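The town of Stivitthorpe repainted its library last December, and people are still arguing about the teal. Up to 22 shades were taped to the lobby door before anyone agreed. 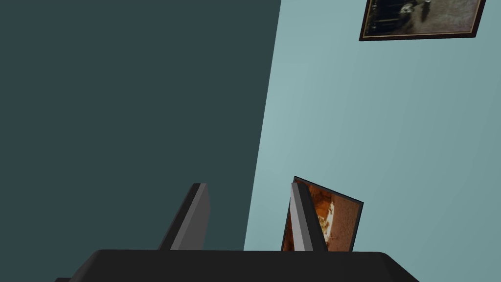 Two walls, dark and pale, meeting at the seam.

Color fights are rarely about color. My own lasted 11 weeks and concerned a hallway. 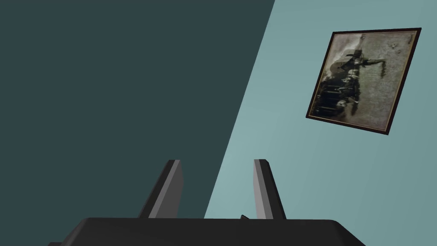

Paint names make it worse. I once rejected a decent gray for being called Clirnham Fog. A plain dark teal beside a paler one, with one framed picture on the lighter side, would have spared me plenty. I bought beige.

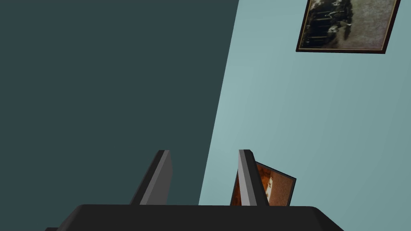

3 min read

The beige has since been repainted.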